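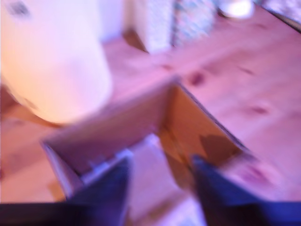

Cardboard Cubbies: Frequently Asked Questions

The answers apply to the three Wilside cubby sizes (Julen, Hatport and Conceição) and, where noted, to ordinary shipping cartons reused the same way. Assembly sheets are listed separately under Downloads.

What is a cubby?

A cubby is a corrugated carton laid on its side with one face open, used as a low shelf on a table, counter or floor. The inside holds small items. The upper panel serves as a second, lightly loaded surface.

What is the difference between the three sizes?

Julen has a 27 cm opening and is intended for tabletops. Hatport has the same opening and a deeper body, for paper goods and items stored one behind another. Conceição is the lowest of the three and fits under most wall cabinets. All three are made from the same 6 mm double-wall board.

Can I use a carton I already have?

Yes. Choose one with square corners, an intact glued seam and no creases across the panel that will become the top. Cartons that have been wet should go to recycling even after they have dried, as the layers of the board separate under load. Printing on the outside has no effect on strength.

Which way should the flutes run?

In the two side walls, the flutes should run vertically once the carton is on its side. Board carries far more along the flutes than across them. Most shipping cartons have vertical flutes when standing upright, so laying one down can turn them horizontal in the walls that now carry the load. Look at the cut edge: if you can see the wave pattern along the top of the side wall, the flutes are vertical. If they run the wrong way, glue in a second layer of board with the flutes upright.

Do I remove the flaps?

There are two methods. Folding the flaps inward and gluing them flat to the walls doubles the thickness at the front edge and is recommended for the Hatport. Cutting them off gives a wider opening and a cleaner outline, at some cost in stiffness. Do not leave flaps loose at the front. They catch on sleeves and on anything being put away.

How do I cut the flaps cleanly?

Use a fresh blade and a metal ruler. Make a light first pass through the outer liner, then cut to full depth on the second and third passes. Work on a cutting mat, particularly on a softwood surface such as pine, which marks easily. Sawing motions tear the inner layer and leave a ragged edge.

How should the front edge be finished?

Exposed flutes collect dust and crush over time. Paper tape folded over the edge is sufficient for a tabletop cubby. For a floor cubby use cloth tape, which tolerates being bumped. Apply the lower strip first and keep it flat, or the front will rock.

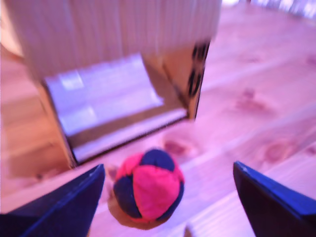
Is a cubby suitable for storage on the floor?

Yes, for light items such as balls, slippers and soft toys. Place the opening toward the room and leave clear floor in front of it so that things can be rolled or slid in. A small juggling or kick ball will stay inside on a level floor. If the floor slopes, glue a strip of board across the lower front edge as a lip. Do not use a floor cubby in an entryway where wet shoes are left.

What should I line it with?

A single sheet of white card, 300 gsm, cut slightly smaller than the floor panel. It brightens the interior, gives a smooth surface and can be replaced when it is marked. Thinner paper also works but tends to curl at the front. Leave the sheet unglued. Lining the walls is optional and adds nothing structurally.

The liner slides out when I take things out. What can I do?

Fix the rear edge only, with one short piece of low-tack tape. Taping the front edge makes the sheet buckle.

How much can I put on top?

We publish no load rating for reused cartons, as their condition varies too much. For the Wilside sizes, see the table on the assembly sheet. In both cases, press the center of the top panel with your palm first. If it dips visibly, add an internal brace before loading it. Heavy items belong above a side wall, not at midspan.

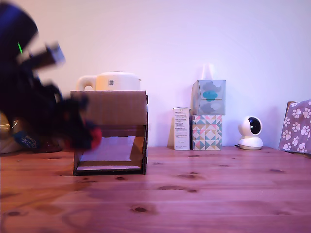 Can kitchen appliances go on top of a cubby?

For storage only. Cardboard is combustible and softens in steam, so anything that heats should be unplugged, empty and cool before it goes up there, and moved to a hard, heat-resistant surface for use. Items with a small base put more pressure on the panel than items with a wide one. A square of plywood beneath them spreads the load.

What can stand next to it?

Packaged goods with straight sides line up well: tissue boxes, tall product cartons, boxed tea. Stack no higher than two if the stack is not against a wall. Keep tissue boxes on the side you reach from, with the slot unobstructed.

How do I clean it?

Remove the liner and brush out the interior with a dry brush. A barely damp cloth may be used on taped edges only. Grease stains cannot be removed.

Can two cubbies be stacked?

Two Julens can be stacked if the side walls align. Join them with double-sided tape along the full depth of both walls. Stacking a Hatport on a Conceição is not supported.

How do I dispose of it?

Peel off cloth tape, flatten the carton and place it with paper recycling. Paper tape can stay on in most areas; check local rules.

Where do I find the part number for replacement liners?

On the rear panel, lower left. Liners for the Julen and Hatport are not interchangeable.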